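The Plates from Drundov

When my aunt died, the house in Zullcombe came to me, together with everything that was in it. I had 30 days before the new owners took the keys. My brother was in Guteo and could not come, so he wrote me letters instead, long ones, with advice about the roof.

I began with the kitchen. It was the room I knew best. As a child I spent two summers there, and I remembered the table as a very large thing, like a field. Now I could touch both ends of it if I stretched. The wood had kept its warm color. My aunt used to rub it with half a walnut where it was scratched, and she let me do the corners.

She had bought the small plates in Drundov, on the only long trip of her life. She went by train, 600 miles with one suitcase, and she came home with her clothes in a paper bag, because the suitcase was full of dishes. My uncle did not speak to her until supper. Then she put his bread on a yellow plate and he said it was a nice plate, and the quarrel was finished.

We were never allowed to eat soup near them. They were for cake, for figs, for a boiled egg if you were sick. I was sick quite often in those summers.

I took them down and put them on the table, in the round black dish where she always kept them. 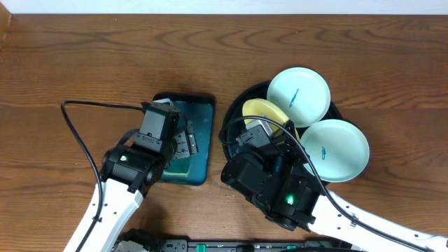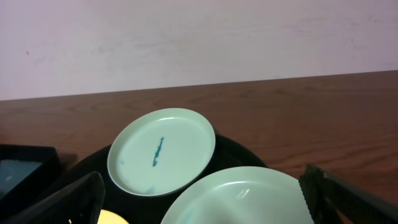 The man from Vermeulen came in the afternoon. It was a firm that bought the contents of houses, and he had a printed form with him, and a pencil behind his ear. He walked through the rooms quickly. He opened the wardrobe and closed it. He knocked on the piano as if it was a door. In the kitchen he sat down without asking and wrote for a long time.

"For all of it, 2,559," he said, and turned the paper to me. He had already filled in the date, 04/03/2018, in very small writing.

It was more than I had expected. I asked him if the dishes were included.

"Everything on the table and everything under it."

I read the form again from the beginning. My aunt had told me once that the blue-green mark on her green plates was a fish. My brother said it was a leaf, and he was older, so for one whole summer it was a leaf. She said we should ask the painter. We made a plan to go to Drundov, the three of us, and she even looked up the trains. Then my brother started work, and I had examinations, and later her knees were bad.

"I would like to keep the small ones," I said.

He looked at them for the first time. He did not lift them. He said that in this case he must write a new form, and that he had only one with him, and that the road back was long. I said I could wait. I put water on the stove and cut the cake which the neighbor had brought in the morning.

He took off his coat then. I gave him the yellow plate and took a green one for myself, and for a while we ate and did not talk about the price. Outside somebody was calling a dog.

"It is a feather," he said, pointing at my plate with his fork.

I wrote this to my brother the same evening. His answer was four pages, mostly about the roof.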